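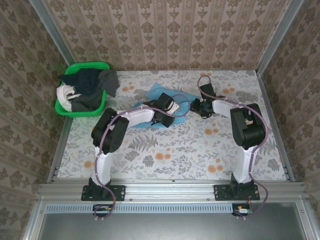
Hodville, 30th December

Progress report on the junior and returners' golf programme, second half-year
To: Jianhua Wan, grants officer, Luo Fund
From: Theda Bauerfeind, Flalano Golf Club

1. Position against plan

The short course reopened on nine holes in the second month of the grant period, one week behind schedule. The delay came from the drainage run beside the fourth green, where the old clay pipe had collapsed over a longer stretch than the survey showed. The contractor relaid it in plastic pipe and returfed the approach. The fourth is playing from a forward tee until the turf has rooted.

Coaching began as planned. There are 23 juniors on the register, against a target of 30. Attendance is steady on the weekend session and poor on the after-school one, which clashes with the last bus from the Iltell estate. We have asked the bus company for its revised timetable and will move the session if the change is confirmed.

The returners' group (adults coming back to the game after a break of five years or more) is full, with a short waiting list. Chunhua Gu takes this group and has asked for a second bay on the range. This can be met from existing hours.

2. Spending

Spending in the period was 3,660, all of it on drainage, turf and coaching fees. The equipment line has not been touched. Junior half-sets were lent by the county stores and are in fair condition, apart from several worn grips which Kaiwen Yin is replacing in the workshop. We ask to carry the equipment line forward in full.

Coaching fees are slightly under budget as two sessions were lost to fog and one to frost. They will be made up in the spring and the cost will fall in the next period.

3. Handicaps and competition

Five juniors now hold a handicap. Three entered the autumn nine-hole event and all returned a card. Scoring was by Stableford from the red tees, with the maximum handicap allowance. The format worked well, but the pace of play did not: the last group took over two and a half hours. Haiyan Lei will trial wider starting gaps and a ten-shot limit per hole.

4. Risks

The practice green has some fusarium scarring on the north side. It has been treated and is closed – the chipping area is being used in its place. If it is not fit by the end of January, putting sessions will move to the indoor mat.

Junior numbers remain the main concern. Two school visits are agreed and a third is under discussion.

5. Next period

Spring coaching dates to be issued to parents
Fourth hole back to full length
Second range bay marked out for returners
Decision on the after-school session
Order for junior half-sets, subject to the carry-forward in section 2

The signed accounts sheet and attendance register follow by post.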